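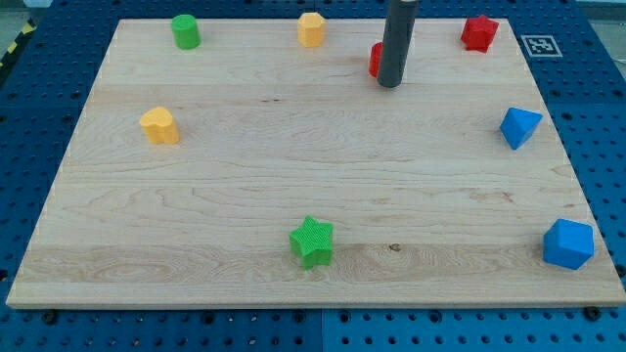
How often does the block-pushing cell need its full set-up procedure?
Once at the start of each block of work, and again whenever the board, the rod or the marker card has been disturbed. Between those occasions the short check at the end of this page is enough.

Setting up the block-pushing cell

This page applies to the tabletop cell in the Wihongi laboratory. It is intended for staff and students who have completed the general arm induction. Anyone who has not done so should contact Vesela Dimitrov before entering the marked area.

Before you begin

You will need the cell key, the 2 mm hex key, a dry lint-free cloth, a steel rule and the paper template. The procedure takes less than an hour. Put the arm in its parked position, press the stop button and hang the key on the hook outside the tape. The arm must not be enabled while hands are over the board.

1. Clean the board

Lift off all the blocks and wipe the board along the grain. Do not use polish, wax or a damp cloth. Polish changes how the blocks slide, and results taken before and after it cannot be compared. Small knots and streaks in the maple are normal and should be left alone. A raised edge or splinter should be reported, as sanding one spot alters the surface around it.

2. Check that the board is fixed

Press down on each corner in turn. If the board rocks, look for grit between it and the pegboard before touching any bolts. The bolts should be finger-tight plus a quarter turn. Overtightening pulls the pegboard panel upwards and the board will no longer be level.

3. Fit and inspect the rod

The rod is a plain cylinder and should be free of nicks at its lower end. Slide it into the Roltico holder until it meets the shoulder, then tighten the two grub screws evenly. Turn it by hand – it should not move. A rod with a damaged tip goes in the repair tray and is not to be filed down.

4. Set the working height

Clear the area, leave the taped zone and enable the arm. From the Morneck panel, select Height and lower the rod at the slow speed. Stop when the template paper can still be drawn out from under the tip with light resistance. Save this value. The rod should travel just clear of the wood; if it drags it will mark the board, and if it is too high it may ride over the lower edge of a tilted block.

5. Register the marker

The square black-and-white marker card lies on the table beyond the board, at the far right corner. It must be flat, with nothing covering its border. Run Register from the panel and wait for 72 readings to be collected. The Zaltar software then shows the remaining error. Accept the result if the line is green. If it is amber, clean the camera window and repeat. Do not move the card to improve the result – a moved card makes every saved position wrong.

6. Place the blocks

Set the eight blocks around the perimeter and leave the centre of the board clear. The set is made up of reds, yellows, greens and blues, in shapes which include stars, a heart and a cylinder. The exact order is not important, but no two blocks should touch at the start. Leave a finger's width between each block and the edge.

7. Run the trial

Select Trial and choose the short routine. The arm will push one block to the centre and return to its start point. Watch the rod from outside the tape. It should approach the block squarely and stop without a knock. If the block spins away, repeat step 4 before making any other change.

Recording the set-up

Enter the saved height, the registration result and your initials in the cell log. The log number for this cell is 386. Leave the previous entry visible, even if it contains a mistake.

Short check between sessions

Wipe the board, confirm that the rod is firm and look at the marker card. Run Register once. If the result has changed from the last log entry, carry out the full procedure from step 1.

The grub screws are replaced after more than 900 hours of running, or each December if that comes sooner. Spare screws and rods are kept in the top drawer beneath the panel. Please tell Vesela Dimitrov when the last rod is taken.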